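The Bokar Giant Pop-Up Card Kit

Blank, flat-packed, opens to 106 cm across
Made in our workshop in Surdu
White, cream or kraft

I make big cards. I've been making big cards since my sister's leaving do, when I taped two sheets of mount board together, got the whole office to sign it and then found it wouldn't go through the door of the pub. The Bokar is the card I wish I'd had that night. It's 106 cm across when it's open, it folds down to half that, and it goes through a pub door (I've tested this more often than I should admit).

People tend to find this page after reading about one of those enormous record-breaking cards that fill a car park. I love those! I've got a scrapbook of cuttings. But if you're after an official record you'll need something a good deal bigger than this, and you'll want to read the record body's own rules before you buy so much as a glue stick. The Bokar is for the rest of us: birthdays, retirements, school fairs, a club that wants everybody's name on one thing.

What you get

The outer cover comes in one piece, already scored, so you're not standing over it with a ruler and a butter knife. Then there are 4 pop-up layers that slot into the spine, and each one stands a bit further forward than the last when you open it up. The layers come blank with a light grid on the back for drawing out your shapes. There are 11 paper hinges (you need eight, the spares are for when you glue one to your sleeve), a roll of double-sided tape, a ribbon tie and a folded instruction sheet with my own drawings on it. I can't draw hands, so the hands in the drawings look like mittens. Sorry.

You'll need your own craft knife, something to cut on, and a table you don't mind losing for an evening. A second person is handy for the spine and more or less essential if you have a cat.

Putting it together

Cut your layers out first, while everything's flat. Fold each one along the score, forwards then back, and give the crease a good hard rub with the back of a spoon. Do the rearmost layer first and work towards yourself. I know the front one is the fun one. Leave it.

Once two hinges are on, close the card slowly and look down the open end as it shuts. If anything pokes out past the cover, trim it now. A shape that's a finger's width too tall will be fine standing up and will then tear itself off the first time somebody shuts the card in a hurry.

Leave it closed overnight under something heavy. I use the atlas and a bag of potatoes.

Which one do I want?

The Bokar is the standard. If you want the same card with the layers already cut, that's the Kurov, and you can have it as a city skyline, a flower bed or a row of candles. The Kurov costs more and you'll be finished in time for tea. I'd still say get the Bokar if there are children helping, as half the joy is in whatever lopsided dinosaur they come up with.

The Nerniveo is our ink set and it's sold separately. 7 colours, wide felt tips, made for signing on board without going furry at the edges. Ordinary biros work but from across a room they look like a spider's been for a walk. Silver sells out every spring and I never order enough.

A few things I get asked

Will it stand up on its own? Yes, opened to a right angle, indoors. Outdoors it's a sail.

Can I post it? Folded, yes, in the box it came in, so keep the box. Tuck a sheet of tissue between the layers before you shut it.

Can you print our logo on it? No, I haven't got a printer that wide. A copy shop can print you a sticker.

Can I paint it? Thin acrylic is fine. Watercolour makes the board bow like a banana, and no amount of potatoes will bring it back.

How many people can sign one? Depends on their handwriting. We had a choir fill the whole inside cover and start on the back.

What if a layer arrives bent? Drop me a line with the colour you ordered and I'll pop another in the post. You don't need to send the old one back, use it to practise on.

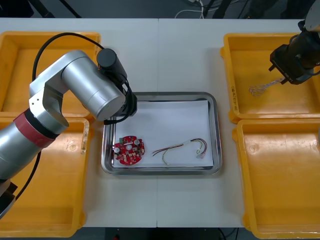
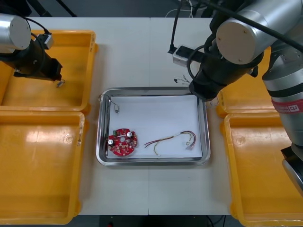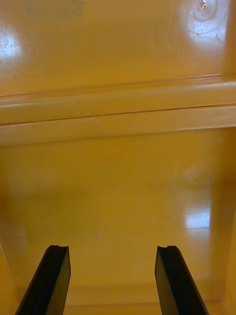
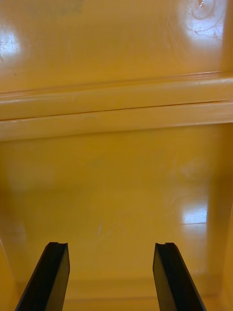 Surdu, March

Quick update. Cream is back in stock, kraft is down to the last box, and I've redone the instruction sheet so that step four comes before step five. If you've got the old sheet, swap those two round and you'll be grand.

I've also had a few of you asking for a version that opens twice as wide. I've made one. It's in the hall and we have to go round it sideways. The spine sags in the middle unless there's a batten in it, and a batten makes it too heavy to hold up for a photo, so I'm not selling it yet. If you've cracked this on a card of your own, please write and tell me how.

Orders in before noon go out the same afternoon. Spare hinges and spare layers are on the bits and bobs page.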